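Open Day at Daston: Mostly About Folding

Sunday, December 26, 2021

I don't know who schedules an open day for the day after Christmas, but Daston did, and I had a train ticket I couldn't refund. The flyer promised "the household, rethought." I have been to enough of these to expect a tote bag and a talk, and I got both.

The doors opened at ten and the coffee came at eleven. Kwaku Tetteh did the welcome in the front hall, standing under a banner for Hivevora, a storage line Daston is launching in March. He said the average home loses 15 minutes a day to looking for things. I asked where the number came from and he said he'd get back to me. He has my card.

First stop was the shelving room. If you like shelves, fine. The brackets felt solid and the drawers closed without a bang, which is more than I can say for mine. The price for the full wall set was $431 before shipping, and the woman next to me laughed out loud. Comfort Ackah, who led our group, told her there would be a cheaper version "in time." I wrote that down too.

Then a long corridor, then the laundry section, where I ended up spending most of my visit. There is a whole Daston theory of folding. You fold toward the middle, you smooth out from the middle, and you never fold on a bed. Nkrumah Korletey gave the talk and he clearly believes every word. Some of it I'll grant him. A hard, flat surface does make a difference, and I've been folding on a bed for years with sad results. I'm less convinced that the order of the folds matters once the thing is in a closet with the door shut.

The patchwork cloth was the part I stayed for. Plain dish towels are easy and anybody can make one look good. A patchwork gives you all those seams and triangles, and your eye wants to line up the pattern when you should be lining up the edges. I tried one at the practice table and came out with something closer to a wedge. Korletey refolded it and it was better, I admit, but he took his time over it, and at home I have a pile.

I would also have liked to hear about storing the stuff afterward. A white basket with holes in the sides is nice enough for a few cloths. What about fitted sheets? What about a family of five? The answer was that there's a second workshop, and the second workshop costs $200. I should have seen that coming.

Lunch was soup. Good bread. The afternoon talk on closets ran long and I left before the questions to make the 3 o'clock train.

Would I go again? For the shelves, no. For the folding, maybe, if they drop the slogans and let people practice for longer than the talk lasts. I have moved my own folding to the kitchen table, so I suppose they got something through to me. The tote bag is already holding potatoes.
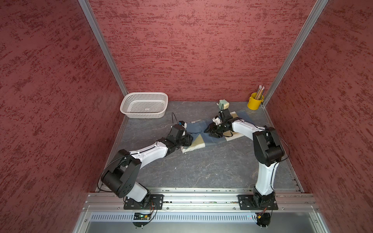

Patchwork cloth, bunched, with the white basket in the back corner and a yellow pot of pencils across from it.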